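Sorting out the green jewellery box

I have owned the green jewellery box for two years and for most of that time I used it badly. Everything went in the top, the lid went down, and whatever I wanted in the morning was underneath something else. In July I finally took the lot out and put it back properly. It took most of an afternoon.

The box came from Cartwright, the gift shop near the station. It is dark green outside and cream inside, with a tray that lifts out and a base underneath. The tray has ring slots and one plain section. The base is divided into four. I had never really used the base, as it meant lifting the tray every time.

I started there anyway. Chains are the worst job, so I wanted them out of the way. A fine chain left loose will knot itself by the end of the week, and two chains left together will knot into each other.

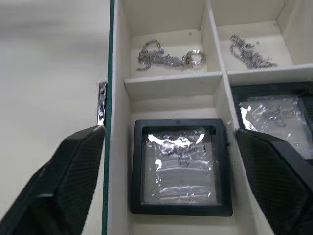
My method with knots is slow. I lay the chain flat, undo the clasp, and work at the loosest loop with two pins. Pulling makes it worse. If it won't give after ten minutes I put a drop of baby oil on it and go and do something else. One knot on an old chain took me 57 minutes, and I would not have bothered if I didn't wear it so often.

Once a chain is free I fasten the clasp again before it goes away. An open clasp catches on everything, including the lining.

I also cleared the table completely before I began, which I would recommend. Small things roll. I have lost earring backs down the gap between the bed and the wall doing this on a duvet, and I wasn't going to do that again. A pale surface is best for dark stones and a dark cloth is better for silver, but I only have the pale table, so that's what I use.

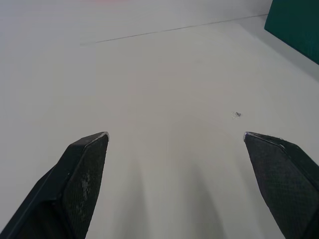

Should rings and necklaces share a compartment? Only if you are short of space, and then the ring should be a plain band, as claws and raised stones will snag a chain.

I did try a separate roll for travelling, a grey one from Nament. It holds rings well enough but the necklace loops are too loose and things slide to one end in a suitcase. I keep it for weekends away and nothing else.

With the tray it was mostly a matter of deciding what I wear. Rings I wear every week go in the slots. Rings I don't wear go in the base – I had 11 of those, which surprised me. Bracelets get coiled flat with the clasp on the outside, so that I can find the end. 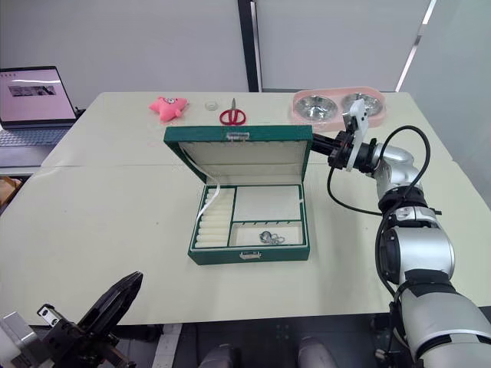
764 words in the full version, with the cleaning notes

I have left the cleaning notes for another post, as this one was getting long. The short form is warm water, a little washing-up liquid, a soft cloth, and no soaking for pearls or anything glued.

The last job was the odds and ends. Single earrings went into an envelope, and if the other halves haven't turned up by Christmas they can go. Two brooches I never wear went to the charity shop. The little paper bags and spare backs that come with new things went in a drawer, out of the box altogether.

I put the tray beside the box while I filled both, and I now think that's the only sensible way to do it. With the tray in place you can't see what you have already put underneath, and you end up doing it twice. 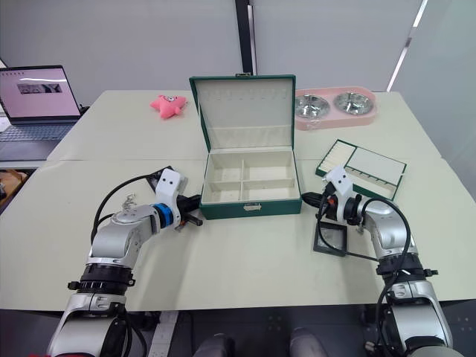 Purkska commented that a bit of anti-tarnish paper in each section of the base has kept her silver bright for 8 months, and that it can be cut to size with kitchen scissors. She changes hers when the clocks go back. I hadn't heard of using it in a box that gets opened every day, but it costs very little and I have ordered a pack.

I'll leave the layout as it is until the autumn. The only thing I am still not sure of is where to put watches, which don't fit the slots and are too heavy to sit on top of chains. For the moment they are in a saucer on the windowsill.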